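Suche Suchbegriff eingeben Suchen

Neun Schrauben und ein schwarzer Ärmel

29. Oktober 2020 - Von Grażyna Lis
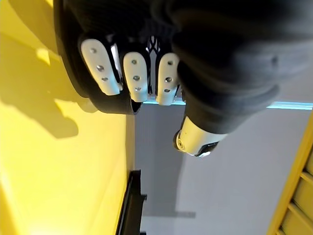
Wie oft muss der Überzug einer Roboterhand gewechselt werden?
Bei Buschmann alle 198 Betriebsstunden, bei staubiger Arbeit früher.

Arash Nouri betreut die Hand seit Februar. Zuerst schaltet er den Antrieb ab, dann prüft er die weißen Fingerpolster. Jedes hält mit drei Schrauben. Sitzt eine locker, zieht er sie von Hand nach - nie mit dem Akkuschrauber. Danach kommt der Stoff herunter, vom Handgelenk her und am Daumen zuletzt. Mit neuem Überzug fährt die Hand 72 Greifzyklen ohne Last. »Meistens klemmt eine Falte am Daumen«, sagt Nouri. Dann zieht er den Stoff glatt und startet den Lauf neu.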